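Korkdale Residents' Association
Minutes of the July meeting, Monday, Konda Room

1. Opening
The meeting was opened at seven. The minutes of June were read and accepted with one correction (the street is Wihongi Lane, not Wihongi Road).
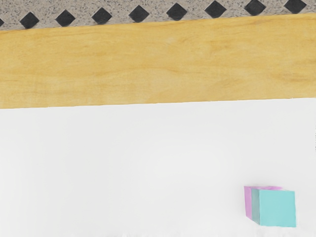
Ewan Treloar, Secretary

2. Water bill
The bill for the shared garden came to 1134 dollars. In the budget we had 1000 for it. Several members asked if there is a leak near the lower gate. It was agreed to read the meter on 2 evenings and compare the numbers.

3. Parking on Wihongi Lane
The letter from Trornine, who own the corner lot, was discussed. They offer 3 spaces for visitors on weekends only. Members from the upper houses would like also the weekday evenings. The secretary will write back and ask for this. No vote was taken.
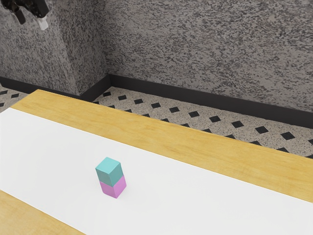

Speckled gray walls meeting at a corner.

4. Hedge cutting
Moved to September, after the birds have left the nests. Members with long ladders are asked to tell the secretary.

5. Other matters
The key for the notice board is still missing. A new lock will be bought if it is not found by the next meeting.

Closed at 8:40.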